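February 8, 2026
Bimanual folding, Silline cell, entry 9

Question for this block: can the pair take mixed laundry to a stack without anyone stepping in? The answer so far is no for mixed laundry, and a qualified yes for plain T-shirts presented singly.

Ran the Pacheco policy with no changes since the last entry. Training set stands at 2,209 demonstrations, mostly shirts and cloths. Nearly 330 of those are dark garments, which I still think is too few. Dark fabric gives little shading for the edge finder to work with, and the grippers tend to close on an inner layer when they should take the outer hem. Collar labels help with orientation if they end up facing upwards.

Cloths are close to solved. Shirts fold acceptably once they are flat, but flattening takes up most of the cycle. Picking one item out of a heap remains poor – two come up together often enough that I would not leave it running overnight. 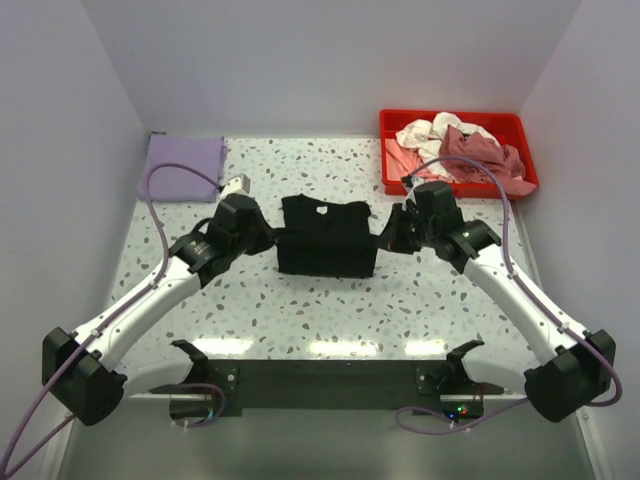
Tension limit on the horizontal pull was lowered after the Ondness jersey samples came out stretched. It now stops early on heavier cotton and leaves a crease across the middle. Needs a setting per fabric, or a proper slip estimate.

Compared with a person at the Gakow laundry bench we are far slower, and the person also turns sleeves the right way out. We have not attempted sleeves.

To do:
Record more dark shirts, inside out as well.
Retest tension at 2 settings.
Leave heap picking until July.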